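Entry Closet, Unit 9 — Gallery
Salazar House fit-out notes, compiled by Mebrat Ejigu
Last revised in May

This gallery covers the entry closet in Unit 9. The closet is a narrow recess with white side panels and a gray floor. It is used for outerwear, with small supplies kept at floor level. Layout follows the Dendow short-hang plan: coats above, a low shelf on one side, open bins beside and under it. Gallery reference is 607. Dimensions are in the fit-out schedule and are not repeated on this page.

Long coats are assigned to the left of the rod and short jackets to the right. The shelf goes under the short side, where there is more clearance between hem and floor.

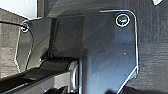 Hangers are not standardized. Replacement with a single type is listed in the schedule as item 132 and remains open. Until then, thick-sleeved jackets should be hung with the front sleeve clear of the shelf top. Sleeves that rest on the shelf tend to push the jacket off center, and the cuffs pick up dust.

The closet floor is reserved for bins. Shoes go on the rack outside the unit — see the hallway gallery.
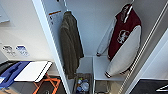
Olive-brown jacket close to the side panel, red and white varsity jacket to its right. Gray bin of small bottles and containers on the floor, left of the shelf.

Bottles are kept upright in an open bin so that caps can be checked without lifting anything out. Lidded bins were considered and dropped, as the lid could not be opened fully with a long coat hanging above it. Anything taller than the bin wall is moved to the kitchen cabinet.

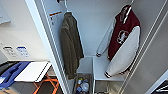
Varsity jacket with striped cuffs, above the small white shelf unit or stool. The hem of the olive jacket overlaps the top of the basket.

Open points: hanger replacement (item 132) and a decision on bin position. Moving the bin farther under the shelf would clear the long coat but makes the contents harder to reach. Comments to M. Ejigu, quoting gallery 607.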